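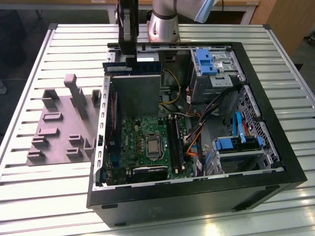

Print this page | E-mail this release

March – by Imani Mbwambo, Skatthorpe press office

Skatthorpe to teach robots computer repair by demonstration

Skatthorpe has started a programme at its Burkside workshop in which repair technicians teach a robot arm to refit parts in used desktop computers. The technicians do not write code. They either take hold of the arm and move it through the job, or drive it from a nearby desk with a hand controller, and the system records the movements for training. The first task is fitting memory. The tower is laid on its side on the slatted aluminium table with the side panel off, and the gripper has to carry a memory module over the open case and line it up with one of two empty slots beside the processor socket.

The programme will run for 12 months. It is a joint project with Mizuno, which is supplying the remote control software, and Istatel, which refurbishes office computers and will test the results on its own benches.

Each technician gives 20 demonstrations of a task before any training is done. Attempts that go wrong are kept and marked as such. A new operator needs around 20 minutes of practice with the hand controller before recording begins.

"Memory looks like an easy job until you try to do it through a gripper," said Yae Tsuji, who leads the work at Burkside. "The module has to go in straight, and there are cables and metalwork close by. Our technicians know when to slow down and when to push – we want the robot to pick that up from them."

Guiding the arm by hand has so far been quicker for the long moves across the table. Remote control is preferred for the last part of the job, when the technician's own hands would otherwise be in the way. The team plans to record both methods for every task and compare them.

Later tasks will include plugging in drive cables and removing drives from their bays. Skatthorpe will publish a short report on the memory work once Istatel has finished its tests. No change to staffing at Burkside is planned as part of the programme.

Press enquiries should be sent to Imani Mbwambo at the Skatthorpe press office. Visits to the workshop can be arranged for trade and local press.

Last updated: March, 2 pm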